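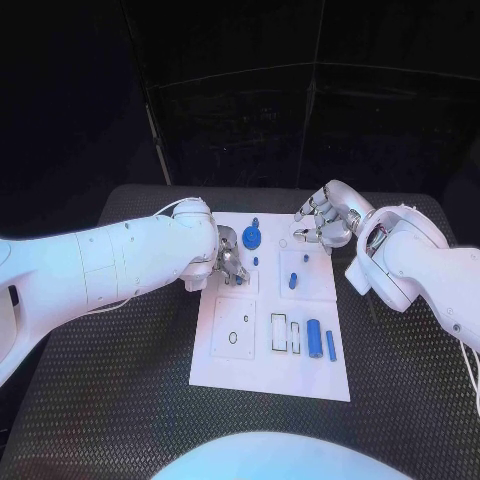

## 4. Setting up the finish line timing

This section covers the Keterel finish timer and its two mats at the Pramumstead course. Complete section 3 (course marking) first. Allow 28 minutes before the first start.

### 4.1 Laying the mats

1. Sweep the path at the finish line. Remove gravel and twigs.
2. Unroll mat A across the path, directly on the painted line, with the arrow pointing toward the funnel.
3. Unroll mat B 2 meters behind mat A, on the funnel side.
4. Tape all four edges of both mats. Do not tape over the cable sockets.
5. Run both cables to the left side of the path as seen by arriving runners.

**Caution:** Cables must not cross the funnel. If the timer table has to stand on the right, route the cables in front of mat A and cover them with the rubber ramp.

### 4.2 Starting the timer

1. Connect mat A to socket 1 and mat B to socket 2.
2. Press and hold POWER until the display shows the battery level.
3. If the level is below 61 percent, connect the spare battery now. The timer cannot be switched between batteries during a run.
4. Select EVENT > NEW and enter the event number.
5. Set the clock to match the starter's watch, to the second.
6. Walk across both mats with the test chip. The display shows two entries, A and then B.

If the entries appear in the order B, A, swap the plugs and repeat step 6. If only one entry appears, check the plug on the missing mat.

### 4.3 During the run

The timer stores 189 finishers per file and then opens a second file with the same event number and the suffix -2. Do not press STOP when the file changes. The display goes dark for a moment and recording continues.

Keep one person on the manual stopwatch throughout. Manual times are used for runners without a chip and for any gap in the file.

**Note:** Runners who turn back across the mats to meet a friend are recorded twice. The first time stands. Write down the bib number so that the second entry can be deleted.

### 4.4 Saving the results

1. Wait until the tail runner has crossed mat B.
2. Press STOP, then SAVE. Wait for the word DONE.
3. Copy all files to the blue memory stick.
4. Switch the timer off before unplugging the mats.

Files go to Nele Reuter by 2 p.m. on Saturday. Report faulty mats or missing chips to Marlene Kohlhase.

Packing and storage are covered in section 5.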